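Skosano Open Day: An Afternoon With Lanau Hockey

I got to the Antoniadis building a good forty minutes early, and there was already a line down the side of the parking lot. Skosano let 900 people in over the whole day, in batches, and my slot was the one right after lunch. It was a Tuesday, so I'd figured half the slots would be empty. Wrong! I stood behind a guy in a full goalie mask who'd driven up overnight, and we argued the entire time over whether poke checks are broken in the current game (they are, and he knows it).

If you've read my stuff before you know I've put way too many hours into Lanau Hockey. I skipped one year, came back, and then lost most of a winter to franchise mode. So when the open day email landed in December I signed up before I'd finished reading it.

They start you off in the lobby with a lanyard and a coffee, and then you get walked upstairs in small groups. Ours was the loud group. The first stop was the playtest room, two rows of desks with the new build running on everything, and you got three games each. I picked a weak team on purpose because I wanted to see how defending felt when you can't just outskate everybody.

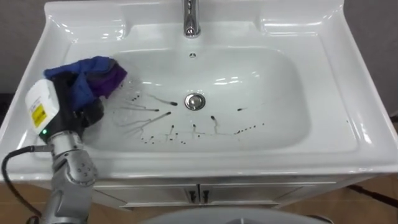 My first game was a mess. I lost 6-1 to a teenager who was kind enough not to celebrate after the third one. The skating is heavier now, and I was still turning like it was last year's game, so my defensemen kept swinging out wide and leaving the slot open. By the second game I'd slowed down and started backing off the puck carrier, and it clicked. You can steer a guy to the boards just by where you stand! I held a much better team to two goals and lost in overtime on a shot I probably should've blocked.

Passing I'm less sold on. Long passes through the middle got picked off over and over, even with nobody near the lane that I could see. One of the testers told me the interception ratings were turned up in that build and they're still messing with them. Fine, but please turn them down.

After that we went down the hall to hear Widad Khoury talk about animation. I expected to zone out, and I ended up taking two pages of notes. Her team works in a tool called Panar, which they built in-house, and she showed us a single hip check being blended six different ways depending on how fast each player was going. She played the old version first and the whole room groaned, because everyone had seen that exact hit a thousand times - the one where the guy sort of slides off sideways like he's been unplugged. The new one has him grabbing for the other player's sleeve on the way down. Small thing, but I'd notice it every game.

Somebody asked about fights. She said they're in, they're shorter, and you can turn them off. Somebody else asked about mascots and she laughed and moved on, so make of that what you will. 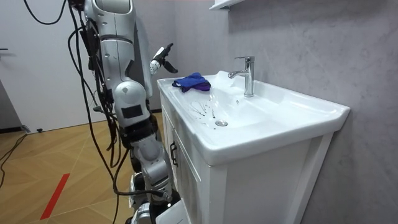
Robot beside the vanity, blue cloth on the rim of the sink.

Ratings was the part I'd really come for. Gayan Dewan runs that group, and he put the whole player list up on the wall, all 539 skaters and goalies in the made-up pro league, and let us pick names to argue about. We picked a lot of names. My guy is Rusk, the third-pair defenseman for the Harbor club, who I've signed in every franchise I've ever played. He's a 71. I said he should be a 76. Gayan pulled up the breakdown and went through it line by line, and okay, his stick checking was higher than I'd thought and his discipline was terrible. He takes a penalty for me every other night. I went home with a 71.

What I liked was how much of it gets done by hand. There's a formula for the starting number, then two people go over every player and have to agree before it's locked. If they can't agree, it goes to Gayan, and he says he mostly splits the difference and everybody's mad at him.

He also talked about how goalies age, which has bugged me for years. In the current game they fall off a cliff at 34. In the new one each goalie gets his own curve and you don't get to see it, only hints in the scouting reports. I love this and I'm also going to hate it, because I always hang on to my goalie one season too long.
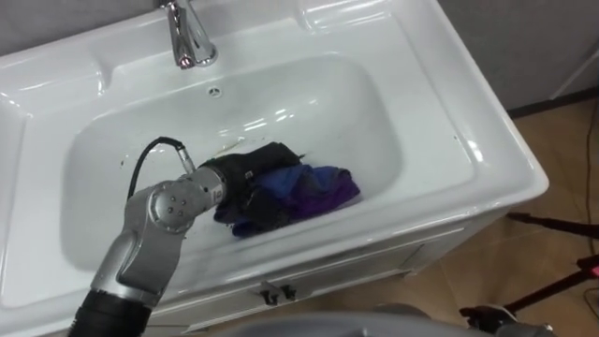
Issue 245, page 7

Last stop was the question session in the big room on the ground floor. The chairs were awful. Most of the questions were about online play, and the answers were pretty careful. Crossplay is coming for regular matches, and for leagues they'd only say they want it. Custom leagues can now run with uneven divisions, which got a cheer from exactly one corner of the room. Draft classes can be edited and shared. No word on a price or a date.

I did ask mine, which was whether you can finally trade for future picks more than two years out. Three years now. I'll take it.

A couple of practical bits if they do this again. Eat first, the food truck ran out of everything except fries by two. Parking behind the building is free but there's only one way out, and it took me longer to leave the lot than it did to play all three games. And bring something to write on, because phones had to go in a pouch upstairs and I saw a lot of people trying to remember ratings on the backs of their hands.

I won my third game, by the way. 2-1, Rusk had an assist and two penalties.

Print this article
E-mail this article

Related
Lanau Hockey: Best Cheap Defensemen for Franchise Mode
How to Stop Taking So Many Hooking Penalties
Five Rebuild Teams Worth Trying
Lanau Hockey Goalie Guide: When to Let Go
Faceoffs Explained for People Who Lose Them All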